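Tubs, Tins and Other Things I Can't Throw Out

Hello and welcome to the least glamorous gallery on my site! If you came over from the garden pages, you already know I have a weakness for containers. Big ones, little ones, ones with lids that fit and ones with lids that sort of fit if you lean on them. My kitchen in Terkham has exactly one deep cupboard, and this July I finally took every last thing out of it and put back only what I use. It took me most of a weekend and two pots of coffee, and I enjoyed it far more than I should admit.

A few people wrote after the pantry page to ask how I decide what stays. I don't have much of a system (sorry!). If it's round and wide it gets flour or oats. If it's tall it gets spaghetti. If it smells of pickles after 15 washes it goes out to the shed and holds clothespins for the rest of its days. Square ones do stack better, I know, I know, but I grew up with round tubs on the counter and I like the look of them.

I get most of mine secondhand. The Saturday-style flea market over in Clusville is good for old tins, and there's a shop called Wirkwood where I once found 9 matching canisters in a box under a table and carried the whole lot home on the bus. Lids are sold separately there, all jumbled together in a bin, so bring your patience.

Labels are the other thing I get asked about. I leave the printing on if it's small and plain, and I soak it off if it's loud. Warm water and a bit of cooking oil will shift most sticky paper. Printing that's right on the plastic is there to stay, so you may as well make friends with it. I write the date on a strip of masking tape and stick it to the side, never the top, so I can read it once the tubs are stacked.

More pictures will go up as I get through the shelf over the stove. The tins are next, and there are a lot of tins!

The big cream-colored one, out on the wood. I love that soft butter yellow with the pale rim, and the small dark print can stay right where it is.
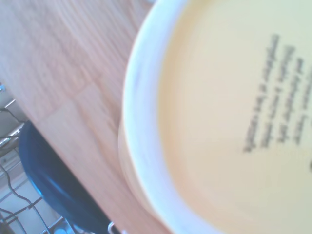 Page last changed: July 30, 2018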